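Carnemine Textile Care Review
Laundry Products, Ready to Use

Trurnomo Liquid Stain Remover, Bottled

Supplied by: Kravchuk Household Imports
Compared with: Tindolik Pre-Wash Gel
Overall rating: Recommended, with reservations concerning labeling

Purpose of the review

Carnemine advises residential schools, small hotels and care homes on the running of in-house laundries. Member institutions have asked on several occasions for an opinion of the Trurnomo liquid, an imported stain remover sold in small orange-yellow bottles and intended for use by hand before the main wash. It entered our regional catalog in November and is now ordered by a number of members who previously used the Tindolik gel. The present review considers the liquid in ordinary institutional use. It does not address wool, silk, leather trim or any article marked for dry cleaning only, and members should not extend our findings to those materials.

Method

A total of 651 soiled articles passed through the review. They were taken from the normal intake of a member laundry and were not stained for the purpose. Bed linen and table linen made up the greater part, followed by kitchen uniforms, children's shirts and a smaller quantity of toweling. Each article was inspected dry under daylight lamps, treated with the liquid by hand, left to stand and then washed with the laundry's usual powder on its usual program. A second inspection took place after drying.

Of these articles, 211 carried grease or cooking oil and 108 carried blood. The remainder were marked with tea, coffee, fruit, ink, grass or cosmetics, and a good many bore more than one kind of stain. Where an article had been washed and dried before treatment, so that the stain was already set, it was recorded separately. Staff were asked to work at their normal pace and to treat the bottle as they would treat any other product on the shelf.

Results on stains

The liquid performed best on fresh grease. Cuffs, apron fronts and collar bands came through the second inspection clean in the large majority of cases, and the faint yellow shadow that often remains on white polyester-cotton after an ordinary wash was seldom observed. Older grease responded less evenly. A second application was usually worthwhile; a third produced no improvement that our inspectors could detect.

Blood stains treated within the same shift were removed satisfactorily from cotton sheeting. Those on quilted mattress covers were not, and the review team considers that the liquid fails to reach the inner layer in sufficient quantity. Members who handle large numbers of quilted covers should retain their existing cold soak.

Tea and coffee gave good results on table linen. Fruit stains were variable, with dark berries the most stubborn. Ballpoint ink was lightened and on several shirts spread outward during treatment, leaving a pale ring wider than the original mark. We advise against using the liquid on ink of any kind. Foundation and lipstick on pillowcases and face towels were removed more reliably than with the Tindolik gel, and this was the clearest single difference between the two products.

Effect on color and fabric

No loss of color was noted on white, cream or pale blue articles. Dark navy kitchen trousers showed slight dulling where the liquid had been left longer than the supplier's leaflet directs, and one batch of red napkins gave up some dye to the treatment cloth. A trial on an inside seam remains the proper course for any strongly dyed article. Toweling retained its handle, and elastic in fitted sheets showed no change over the period of the review.

The scent is moderate and does not persist after tumble drying. Two members of the sorting staff found it strong in the enclosed treatment area and preferred to work with the door open. Gloves were worn throughout, in accordance with our standing advice on all concentrated laundry products.

Comparison with the Tindolik gel

The Tindolik gel clings to vertical fabric and is easier to apply to a garment on a hanger. The Trurnomo liquid runs, and a hanging jacket treated at the lapel will soon be wet at the pocket. On a flat table the position is reversed: the liquid enters the weave quickly, needs little rubbing and rinses out without the slippery residue that the gel leaves in the cuff folds. A laundry that treats mainly flatwork will find the liquid the faster of the two. A laundry that treats mainly uniforms on the rail may prefer to keep the gel, or to hold a small stock of each.

On cost, the liquid is the cheaper purchase by the case and the dearer one by the single bottle. Kravchuk supplies in full cases only to account holders, and institutions without an account should inquire before placing an order.

Container and handling

The bottles are plastic, light in the hand and of a size that suits an apron pocket. The orange-yellow color is easily picked out on a crowded shelf, and misplaced bottles were quickly recovered during the review. A patch of small raised bumps molded into the body helps the grip, and staff with wet gloves remarked on it favorably. The clear cap is a good fit. Bottles stored on their sides overnight did not leak, although we continue to recommend upright storage once a bottle has been opened.

Dispensing is the weaker point. The flow is generous, and new users tended to apply more than the leaflet recommends. Consumption fell noticeably after supervisors instructed staff to pour a little onto a folded cloth and work from that.

The label of the imported bottle is in Chinese. Small pictures of fabric and garments, one with a red stain, marked 洗前 ("before washing"), convey the general purpose well enough, and staff who do not read Chinese understood what the product was for. Pictures cannot, however, convey standing time, first aid or the list of unsuitable fabrics.
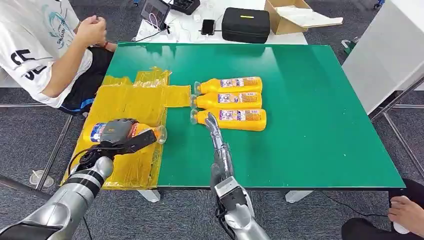

Bottles on the green table with their clear caps in place.

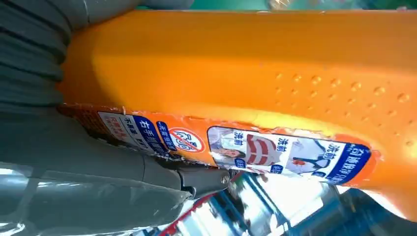

Kravchuk encloses an English leaflet with each case. The leaflet is clearly written but is not attached to the bottle, and in two of the laundries consulted it had been discarded with the packing. Carnemine requires that directions in a language read by the staff be available wherever a laundry chemical is in use. Members adopting the Trurnomo liquid should therefore copy the leaflet, fix one copy above the treatment table and place another in the product file. An adhesive English label on the bottle itself would be the better remedy, and we have written to the supplier to request it.

Storage and shelf life

Unopened cases should be kept in a cool cupboard away from boilers and direct sun. One case held beside a dryer vent during the review thickened slightly and poured less freely, though its performance on test pieces was unaffected. Opened bottles should be marked with the month of opening. The liquid must not be decanted into spray bottles, and it should never be stored alongside bleach or descaling acid.

Empty bottles may be rinsed and placed with plastics for recycling where the local service accepts them. Caps should be removed first if the service so requires.

Suitability by type of institution

Residential schools: suitable. Results on collars, grass and food stains justify the change from a powder paste. The product should be issued by staff and kept out of pupil laundry rooms.

Small hotels: suitable, and particularly so where makeup on pillowcases and towels is a regular cause of rejected linen.

Care homes: suitable for sheeting and table linen. Not recommended as the sole treatment for quilted covers.

Restaurants with their own washing equipment: suitable for fresh grease on aprons and cloths. Dark trousers should be tested first.

Rating by category

Grease: very good
Blood on sheeting: good
Blood on quilted covers: poor
Tea and coffee: good
Fruit: fair
Ink: not recommended
Cosmetics: very good
Ease of dispensing: fair
Grip and storage: good
Directions for use: poor as supplied, acceptable with the leaflet displayed

Members who already hold stock of the Tindolik gel are advised to use it up before changing over. Requests for the inspection sheets may be addressed to the Carnemine information desk, quoting the name of the product and the type of institution. The rating will be revised if the supplier adopts an English label.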